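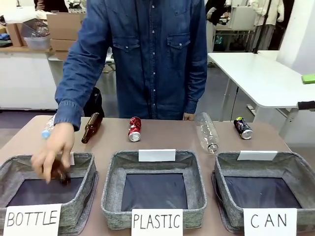
Glass was the thing that kept her up at night that first summer, the shop's owner told me, and she said it while stacking crates with her back to me, so I had to ask her to repeat it. She runs a small refill and returns shop called Flundora, on the hill road in Veloso, and she agreed to talk as long as I didn't use her name and didn't mind her working.

I didn't mind! I like watching people work. I'd wanted to meet her ever since a friend came home with dish soap in an old cider bottle and wouldn't stop talking about it.

She opened in July, with 16 kinds of soap, oil and vinegar on tap and a deposit system she'd worked out at her kitchen table. You pay a little extra for the bottle, you bring it back, you get your money. "I thought people would forget," she said. "I had a whole speech ready about remembering your bottles. Then they started bringing me everybody else's."

By the end of the second month she had 3,688 bottles in a back room meant for coats. She'd sold far fewer than that. People were clearing out garages, and one man drove over from Warkov with a trailer (she took the lot, and says she'd do it again, but she'd want a phone call first).

So what do you do with all that glass? "You wash it," she said, and gave me a look. The labels are the worst part. Some slide off after a night in warm water and washing soda, and some have a glue she called "personal." She uses cooking oil on those, then a plastic scraper, then bad language. Wine bottles are easy. Jam jars are easy too, but the lids hold on to smells, and she won't put anything in a lid that has met pickles.

I asked about the money, a bit nervously. She was fine with it. The rent is low, the washing takes up two full days a week, and the first year she paid herself next to nothing. A small brewery called Wutiten now buys her clean brown bottles by the crate, and that covers the water bill and then some. They took 2,982 in one go this spring. "I danced," she said. "In the coat room. There was finally space to."

We stopped for tea around then, and a customer came in wanting vinegar and stayed to complain about the parking. She agreed with him on every point. He left with olive oil as well.

Would she open a second shop? She made a face - a long one - and said she'd like a bigger sink. Then she handed me a cloth and a jar, and I dried while she told me about corks, which she also has too many of. If you want some, go in the morning and bring a bag.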